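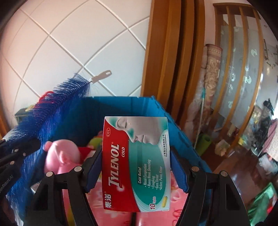
Tylenol Cold carton held between the blue ribbed pads, over the storage bin.

Review: Lins replacement finger pads for parallel-linkage grippers

The Lins pads come as a set of four, two per gripper, with screws and a strip of backing film. I fitted them to the hand-held gripper we use for bin picking at Covement and kept them on for 225 hours of work. The pads they replaced were smooth Vosa ones, which had glazed over and let coated cartons slip.

Fitting

Allow 16 minutes per gripper. Take the old pads off, wipe the finger faces with alcohol and let them dry. Check the pivot pins before going further. If a linkage has side play, new pads will not fix it, and the ribs will wear on one edge first. One of my pins was loose and had to be replaced.

The holes in the Lins pads are slotted, with 2 mm of travel. This helps with alignment but means the pad can creep if the screws are left under torque. The instruction sheet gives no torque value. I used 0.4 Nm and a drop of low-strength threadlocker, and had no creep after that. Close the fingers on a flat steel rule and look for light along both pads before the final tightening.

Grip

Small cartons are the hard case for us, as the board is glossy and crushes easily. A ten-caplet cold medicine box can be held by its two side edges with the ribs bearing on the board. Over 722 logged picks of mixed stock I had nine drops, seven of them on soft toys, where the fingers closed on too little material. The smooth pads gave 31 drops over the same list.

The ribs do collect lint. Plush and duster bristles are the worst for this. I brush the pads out every 402 cycles with a stiff nylon brush. Compressed air alone does not clear the grooves.

Wear

Rib height was down 0.2 mm at the end of the test, measured at the center of each pad. Bergþóra Bergmann ran a second set on the Jorik cell and found the same loss, with one corner lifting where the film had not been pressed down fully.

Complaints

- No torque value in the instructions.
- Screws are a soft grade. Two heads rounded on the first removal.
- Not sold singly, so one torn pad means a full set.

I have ordered a second set and a bag of better screws - M3 button head, stainless.

Rating: 4 out of 5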